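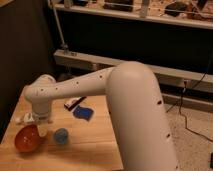
A robot arm over the tabletop used in Masilela trials.

The Masilela method is a way of teaching robot arms to handle everyday objects on a cluttered table. Refilwe Mthembu developed it at the Kurnard lab, and it learns remarkably fast – a new object needs only 20 demonstrations!
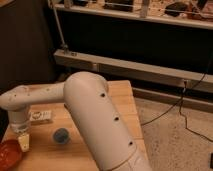
Category: Robot learning methods

Training begins with a shared set of 4000 recorded arm movements, called Wunlow. Two small networks then split the work: one picks a grasp point, the other plans the path.
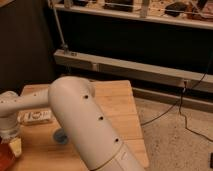 Results

In the Harncombe tests, the method beat both older planners it was compared with, a wonderful result for such a simple design. Shiny bowls remain its hardest case.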